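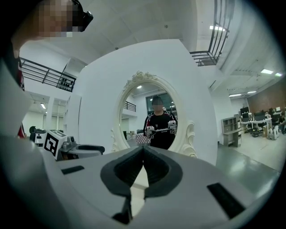 The Clarker house at 1709 Myklebust Road gets this check before each new tenant moves in and again in July. It is a one-story rental, 700 square feet, with a basement under the kitchen end and outside steps at both doors. Most of the entries deal with falls, fire and water, in that order. For anything a hand or a shoe has to hold on to, look at the surface closely. Ribbed rubber, like the inner faces of the two black fingers in the photo, is the kind of texture wanted on the stair treads and the ladder feet. Smooth or shiny rubber gets marked Replace even if it isn't torn.

Search this site Go

Marks used: OK, Fix, Replace, N/A. Comments are from the check finished Jan 27, 2024.

STEPS AND RAILS

Front steps, treads solid, no rocking: OK
Front rail tight at both posts: Fix
Comment: Lower post moves when pushed from the side. Bolts are snug, so the trouble is in the base plate. Steps can be used until it is repaired but the rail should not be leaned on.

Back steps, treads solid: OK
Basement stairs, rubber treads: Replace (2 of them)
Comment: The two lowest treads have worn smooth along the front edge. The rest still have their ribs. Buy the same depth as before. The wider ones from the hardware store stick out past the nosing.

Basement handrail runs full length: OK
Light switch works at top and bottom of stairs: OK

SMOKE AND CO ALARMS

Alarm in each bedroom: OK
Alarm in hall: OK
Alarm in basement: Fix
Comment: All units are Soltix. The basement one sounded when tested but chirped afterward with a new battery in it. Check the date on the back. If it is past the replacement date, change the whole unit. The hall unit was cleaned with a soft brush and retested.

CO alarm outside bedrooms: OK
Fire extinguisher in kitchen, gauge in green, pin in place: OK
Comment: Moved from the cabinet under the sink to the wall by the back door. Tenants could not find it under the sink. The old bracket screws left holes in the cabinet side, not worth filling.

ELECTRICAL

Panel clear, door closes, circuits labeled: Fix
Comment: Slot 4 is labeled "porch" and also feeds the bathroom fan. Relabel it.

Outlets by kitchen sink trip and reset: OK
Outlet in bathroom trips and resets: OK
Outdoor outlet cover closes: Replace
Comment: Hinge is cracked. There was a spider nest inside and some rust on the plate screws. Shut off the breaker before changing the cover.

No extension cords used as permanent wiring: OK
Cover plates, all rooms: OK
Comment: The one behind the bedroom door was cracked last time and has been changed. It doesn't match the others in color.

HOT WATER AND PLUMBING

Water heater, no leaks at fittings: OK
Relief valve pipe points down and ends near floor: OK
Comment: Heater is a Bratora. Slight white crust on the cold side fitting, dry to the touch. Wipe it off and look again in July.

Temperature at kitchen tap: Fix
Comment: Too hot. Turn the heater down one mark, wait a day, then test again.

Under kitchen sink: OK
Under bathroom sink: OK
Toilet steady on floor: OK
Main shutoff turns by hand: OK
Comment: Stiff but it turns. The tag had fallen off and was wired back on. Show the tenant where this is at move-in.

HEATING AND DRYER

Furnace filter: Replace
Nothing stored within reach of furnace: Fix
Comment: Paint cans and a roll of carpet left behind. The cans go to the county drop-off. Keep the carpet only if it is dry on the inside of the roll.

Dryer vent, hose attached and not crushed: OK
Dryer vent hood outside, flap moves freely: Fix
Comment: Lint packed behind the flap. Cleared most of it from outside. The run needs to be brushed from the laundry end too.

WINDOWS AND DOORS

Bedroom windows open without a tool: Fix
Comment: The back bedroom window is painted shut along the left side. This is an exit, so it has to be done before anyone sleeps in the room.

Door locks open from inside without a key: OK
Window latches: OK

LADDER AND SHED

Step ladder feet, rubber in place and textured: OK
Spreader locks: OK
Shed door latch: Replace
Shed floor: OK
Comment: One soft spot near the mower. A foot does not go through it. Check again in July.

Do the bedroom window and the basement alarm first. The stair treads come next, then the front rail. Everything else can be done with the tenant in place, given notice the day before.

Contact | Copyright 2024 Clarker Rentals | Back to top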